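Flollis Twin-Arm Bench Cell

If you've been hunting for a two-armed setup that fits in the corner of a workshop and doesn't need a forklift to get it there, come and have a proper look at the Flollis. We've had one going on our own bench since April and we've grown very fond of it (Noreen Ó Gríofa talks to hers, but that's her business!). You get a pair of white arms with black grippers, the aluminium frame, the pale side and back walls, and a front rail that carries both bases.
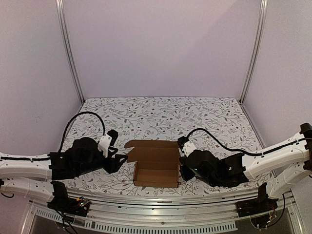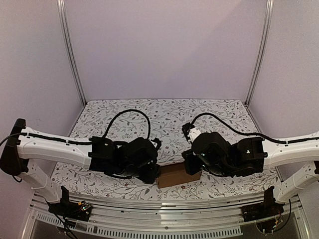 Zaltach Small Automation Team
Both arms at work on a small cardboard box, printed table cover fitted.

Cartons are a favourite job for new owners, as they're cheap, they come in every size and they really do want two hands. The table cover comes in plain grey too, if leaves and flowers aren't your colour. Allow 60 minutes for the first assembly, and keep the cable loops slack at the wrists while you're at it. Spare gripper fingers are $54 a pair and the cover is $115. Ring Krum Perić on extension 564 for a quote on the full cell, or to book a visit and have a go yourself.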